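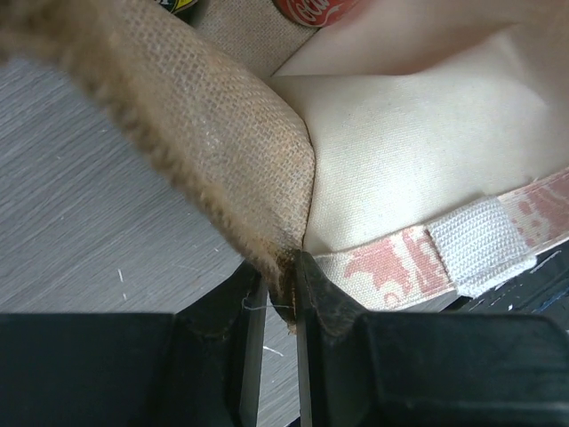
## Cilcombe Robotics Club: bench and gripper check, Venter task

Checked by: Nuria Wolde
Comments by: Mihret Chala (MC) and Nuria Wolde (NW)
Session: Sunday, before the practice for Drendthorpe

Please write OK, FIX or N/A in front of every point. If you write FIX, a comment is obligatory, also when the repair takes only a minute.

### A. Before the arm has power

- **OK** A1. Emergency stop button is within reach of the operator and also of the second person.
- **OK** A2. Base clamps are tight, checked by hand and with the key.
- **FIX** A3. Cable to the wrist camera is fixed along the arm and has enough free length for full rotation.
 - *NW: The second tie was missing. I put a new one, but it is the thin type. To be changed.*
- **OK** A4. No bags, coats or drinks of club members on the bench. The task cans do not count.
- **FIX** A5. Tabletop is clean.
 - *MC: There are small white specks and fibres on the grey surface. Please wipe it before every block of runs and not only in the morning.*

### B. Gripper fingers

- **OK** B1. Both fingers are fixed, no play when pulled lightly.
- **OK** B2. No cracks. Scuffs are permitted.
 - *NW: Both black fingers have scuffs and light scratches. I passed my nail over them and could not feel an edge.*
- **FIX** B3. No thread or fibre near the finger tips.
 - *MC: The burlap loses fibres at its rough edge, and a white thread was hanging at the left tip. Remove threads with tweezers, power off. Do not pull with your fingers while the gripper is closed.*
- **OK** B4. Closing force limit is set to 40 in the Jirnetti panel.
 - *NW: It was 69 when I opened the panel, from the test with the wooden blocks. I set it back and saved it. Whoever changes this value, write it on the whiteboard.*

### C. Cans and containers

- **OK** C1. All cans are unopened, tab flat, no dents at the rim.
- **OK** C2. No sharp metal and no sticky surface on any can.
- **OK** C3. The lining covers the inside walls where the gripper can touch.
- **FIX** C4. There is enough room for the fingers on both sides of a standing can. 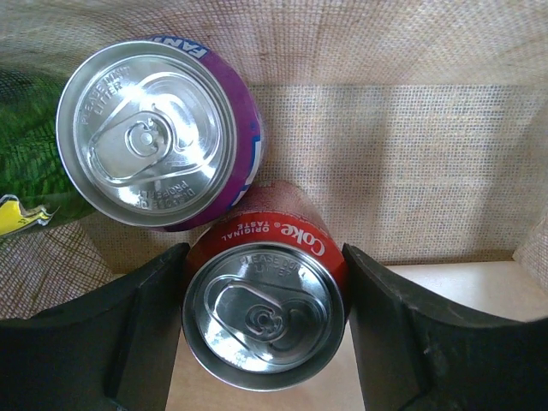
*C4: Coke can in the grip, Fanta can close beside it.*

 - *MC: The rims are nearly touching. The finger can push the neighbour can when it opens. For the first four runs, put the cans further apart and make it more difficult later.*
 - *NW: Agreed, but in Drendthorpe we cannot choose the distance. We should practise both.*

### D. Cans lying on the table

- **OK** D1. Approach speed is 300 in the panel, not higher, for every lying can.
- **FIX** D2. Lying cans are kept away from the front edge.
- **FIX** D3. Rim of the bag does not hang into the path of the arm.
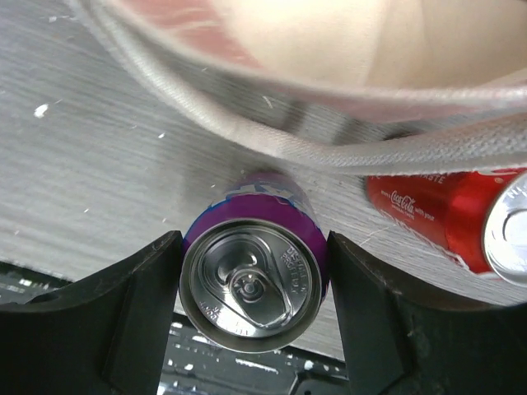 *D2 and D3: purple can between the fingers, hem of the bag just over the red can.*

 - *MC: The grey hem sags in the middle, exactly above the purple can. If the arm goes straight up, it can catch the cloth. Move the bag back or lift the rim first.*
 - *NW: A line of tape should mark how far forward a can may lie. I will bring the tape. A full can falling on a foot is painful, so closed shoes for everybody at the bench.*

### E. People

- **OK** E1. Two persons are present, one only for the stop button.
- **OK** E2. Long hair is tied and sleeves are not loose.
- **FIX** E3. Hands stay out of the bag while the arm is enabled.
 - *MC: Twice I saw somebody straighten the cloth between runs without pressing pause. First pause, then say "hands in", then touch.*

### Result

Runs are permitted after A5, B3, D2, D3 and E3 are corrected. A3 may wait until the next session if the tie is looked at every hour.

Still open: thicker cable ties (NW), floor tape for the bench edge (NW), better tweezers (MC).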